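Home | Notebook | Tooling | Archive

30 August 2025
Gilmar Frota

Reran the pose tracker on the cloth-folding set with the fisheye model swapped in. Old pinhole fit was losing lock near the rim, worst where the slats of the bamboo mat bend hard. 3,852 frames in, 109 dropped. Previous build dropped 1,392 on the same input. 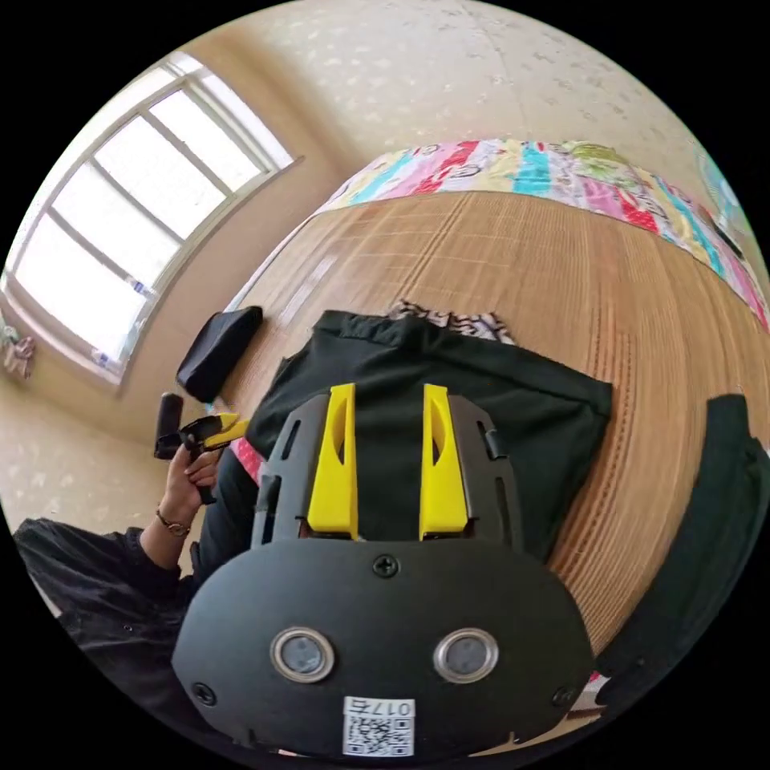
Static mask now covers the faceplate and both yellow fingers. Without it the feature matcher latches onto the screws and reports zero motion -- cost me most of the morning. Window panes still saturate. Left exposure alone, lowered the corner threshold instead.

To do: loop closure every 100 frames, then hand off to Wagner for the width estimator.

Comments

Cauã Bragança: Is the mask per device or shared?

Gilmar Frota: Per device. Config is in the Litard repo.

Josué Fagundes: Rim still drifts for me on the old calibration file.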